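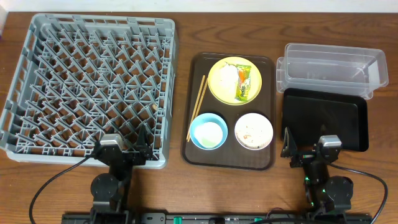 开放日的演示排在下午两点。徐家豪一点四十分到岗,先核对急停按钮,再核对两条机械臂的零位。左臂偏了一点,他重新标定,在记录表上签了字。

这套系统在公司内部叫Fulia,任务是收拾用过的餐盘:残渣归残渣,碗碟进灰色碗架,筷子另放。实验室里跑过251次完整流程,成功177次。这两个数字印在展板右下角,字号很小,是达莉娅·贝拉达坚持要印的。市场部原先的版本只写了“高可靠性”。

来宾有30位,多数是食堂承包商和养老院的后勤主管。Culano集团派来的是阿巴斯·纳贾菲,管采购,进门以后没有拿资料袋,径直走到隔离线前,看桌上的托盘。

“饭是真的?”他问。

“真的。”徐家豪说,“中午从员工食堂端来的。”

“包装袋呢?”

“也是托盘上的东西。客人会把袋子扔在盘子里,系统必须能处理。”

纳贾菲点了点头,在本子上记了一行字。

两点整,贝拉达开始讲解。她讲得很慢,每说完一段就停下来,等后排的人跟上。她说,硬质餐具的抓取已经比较稳定,难点在于软的、薄的、形状不固定的东西。米饭会粘,包装袋会变形,筷子贴着托盘边缘时,夹爪很难插到下面去。她没有用“智能”这个词。

徐家豪按下启动键。

右臂先动。它抬高,平移到黄色圆盘上方,停顿不到一秒,张开夹爪下探,夹住包装袋的一角提起来。袋子在空中转了半圈,落进黑色托盘。有人小声说了句“行”。

接着是筷子。左臂从碗架边上退开,转向托盘左侧。第一次下探,夹爪尖碰到托盘边沿,力矩超限,自动回撤。第二次换了角度,夹住一根,另一根滚向碗边。左臂把夹到的那根放好,回来,对着剩下的那根停住了。

屏幕上的状态栏显示:等待重新规划。

一秒,两秒。徐家豪的手放在急停按钮旁边,没有按。按照规程,规划超时十五秒才由人工介入。他看着计时。第九秒,左臂退回初始位,绕过浅蓝色的碗,从另一侧接近,把筷子夹了起来。

没有人鼓掌。纳贾菲又记了一行。

三只餐具里,白碗最顺利,夹住碗沿,翻转,倾倒,插进碗架的斜齿之间,一次完成。浅蓝色的碗底有一层残留,倾倒以后还挂在壁上,系统判定为“可入架”。黄盘上的米饭倒掉了大半,剩下一小块粘在盘面上。盘子照样入架。

全程六分四十秒。

提问环节,一位养老院主管问,换成人来收这一份要多久。

“不到半分钟。”贝拉达说。

“那我为什么要买它?”

“现在不建议您买。”她说,“今年我们只找试点单位。夜班缺人的地方,速度的要求低一些,可以先试。”

站在墙边的戈弗雷·兰加特咳了一声。他是销售总监,此前已经答应过三家客户,年底可以交货。

纳贾菲举手。他问的是碗架:斜齿间距固定,换一种盘子怎么办。徐家豪回答,换架子,或者重新采集数据,每种新餐具要50次示教,由操作员带着机械臂做。纳贾菲问操作员要培训多久。徐家豪说两天。纳贾菲问谁付这两天的钱。徐家豪看了看兰加特,兰加特说这个可以谈。

“刚才那只蓝碗,”纳贾菲接着说,“进架子的时候还是脏的。”

“架子后面接洗碗机。”

“我们Kirnby店的洗碗机冲不掉这种。得先刮。”

徐家豪想了想,说系统目前没有刮的动作。他没有补充别的。纳贾菲把这一句也记下来,合上本子,问能不能再跑一遍,这次由他来摆托盘。

兰加特说时间可能不够,后面还安排了茶歇。贝拉达说够的。

工作人员从员工食堂另端来一份。纳贾菲挽起袖口,把盘子推到托盘的角上,两只碗叠在一起,筷子一根横在碗口,一根压在盘子底下,包装袋揉成团塞进上面那只碗里。他退后一步看了看,又把包装袋往里按了按。

“我们店里的托盘收上来,就是这个样子。”他说。

徐家豪把操作日志翻到新的一页,写下编号。叠放的碗不在训练数据里。压在盘子底下的筷子,数据里有过几例,结果都不好。他向贝拉达说明了这一点,声音不大,隔离线外面也能听见。

“记录下来,”贝拉达说,“跑吧。”

来宾比第一遍时站得近了些。茶歇的推车已经到了门口,兰加特摆手让它等着。徐家豪再次核对急停,核对零位。左臂这次没有偏。他在表上签字,写上三点零五分,然后按下启动键。

右臂抬起来,移到叠着的碗上方,停住。状态栏里跳出一行字:等待重新规划。徐家豪开始计时。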